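カテゴリ:工具・作業台まわり > トレー・固定具
シェア 70 コメント 2

Hegarty 樹脂製部品トレー レビュー デスクトップ機の分解作業で使う

デスクトップ機の分解・組み直しに使う部品トレーを、浅い磁石付き皿からHegartyの樹脂製トレーに切り替えた。購入先は通販のLerkonport。以下は、タワー型の中古機を整備する用途に限った使用記録である。ノート機や基板修理での評価は含まない。

■仕様

色はグレーの一色のみ。幅300mm、実測質量391g。仕切り付きの小物入れとは構成が異なり、平らな板の上に支柱、角形の小さなホルダー、溝付きのブロックが立ち上がっている。蓋はない。対応する基板の長さは、付属の紙片によれば最大135mm。デスクトップ用のメモリモジュールはこの範囲に入る。

支柱は中央付近にあり、高さは手元の個体で70mm。角形ホルダーはその右、溝付きブロックは前縁に沿って並ぶ。配置は固定で、ブロックの付け替えはできない。左右を入れ替えた版も見当たらないため、トレーを機体のどちら側に置くかは購入前に考えておいたほうがよい。

■置き方

筐体は側板を外して横倒しにし、その左にトレーを置く。この向きだと前縁の溝が手前に来るので、抜いた基板を横向きに渡せる。筐体の奥側にドライブケージがあり、電源やドライブの配線がその下に固まっている機種では、奥にトレーを置くと配線の上を部品が往復することになる。左置きで不都合は出ていない。

試用に使ったタワーは銀灰色の筐体に黒い外装、内部に青いラッチが並ぶ型である。CPUソケットのレバーを起こし、ヒートシンクを下ろした状態で、メモリの抜き差しとトレーへの仮置きを繰り返した。緑色の細長い基板は前縁の溝に横向きで収まる。
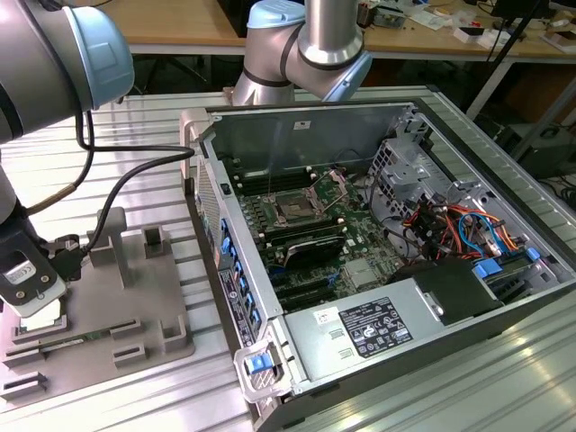
■溝の寸法と保持力

溝の幅には余裕がある。基板を入れると前後にわずかに傾くが、倒れるところまでは行かない。きつく挟む構造ではないため、抜くときに反対の手でトレーを押さえる必要はない。逆に言えば、基板を入れたままトレーを傾けて運ぶ使い方には向かない。作業台の端から端へ水平に滑らせる程度なら問題なかった。

ヒートスプレッダ付きの厚いモジュールは、手持ちの一種類で溝に入らなかった。無理に押し込むと溝の縁が白くなる。厚みの上限は紙片にも販売ページにも書かれておらず、販売元に問い合わせたが数値の回答は得られていない。素のモジュールであれば片面実装、両面実装のどちらも入る。

溝の縁にはバリが少し残っていた。基板の端子に触れる位置だったので、目の細かいやすりで落としてから使っている。同時期に買ったEnda Kavanagh氏の個体ではバリは見られなかったとのことで、ばらつきの範囲と思われる。

■支柱と角形ホルダー

支柱の用途は紙片に記載がない。筆者は輪にした結束バンドを掛けている。70mmという高さは袖に当たることがあり、トレー越しに奥の物を取る動作では邪魔になる。取り外しはできない。

角形ホルダーは小さい。ねじ入れとして使うには深さが足りず、数本入れると溢れる。ねじは従来どおり磁石付きの皿に分けた。この一枚で小物の整理まで済ませようとすると期待外れになる。

■安定性

裏面に滑り止めはなく、樹脂がそのまま台に当たる。塗装した天板では軽く押しただけで動いたため、薄いゴムシートを敷いた。391gという質量は持ち運びには軽く、据え置くには足りない。ねじ止め用の穴が四隅にあれば評価は上がったと思う。

反りはなし。定盤がないのでガラス板の上で確認したが、角を押してもがたつきは出なかった。

■静電気対策について

導電性や帯電防止をうたう表示はない。販売ページにも表面抵抗の値はなく、筆者も測定していない。帯電防止袋の代わりにはならないものとして扱い、抜いたモジュールをそのまま長く置かないようにしている。その日のうちに戻さない部品は袋に移す。この点を重視するなら、Indicoの黒い導電トレーのほうが条件に合う。ただしIndicoのものは平皿で、基板を決まった位置に揃える機能はない。

■他製品との比較

・Osto 仕切り皿:安価。区画が多く、ねじの分別はこちらが上。長い基板は区画をまたぐため置きにくい。
・Indico 導電トレー:静電気対策の表示あり。縁が高く、部品を指でつまみ上げにくい。
・Hegarty 本品:基板の位置と向きが揃う。小物は不得手。帯電防止の表示なし。

筆者の作業ではメモリの抜き差しが大半を占めるので、溝の有無が選定の決め手になった。ドライブや電源の交換が中心であれば、Ostoで足りる。

■清掃

エアダスターで埃を飛ばし、残りは中性洗剤を含ませた布で拭く。溝の底は布が届かないため綿棒を使う。3月から使い始めて変色は出ていない。アルコールは、やすりを掛けた箇所がわずかに曇ったのでやめた。

■評価

位置決め:良
保持力:可(水平に置く場合)
小物収納:不可
安定性:滑り止めを足せば良
静電気対策:表示なしのため評価せず

同じ機種を続けて整備する人には勧められる。機種も部品も毎回変わる場合は、固定の配置がかえって制約になる。次の改訂では溝の厚み上限の明記と裏面のゴム足を希望する。

コメント(2)

Dymphna Mac Suibhne
支柱の根元に負荷をかけるとどうなりますか。うちでは工具を立てかけたいのですが。

筆者
横から指で押すと先端が少したわみます。重い工具は試していません。精密ドライバー1本程度なら今のところ変化はありません。

タグ:部品トレー/メモリ増設/デスクトップ整備/Hegarty

お問い合わせ|無断転載禁止|ページの先頭へ戻る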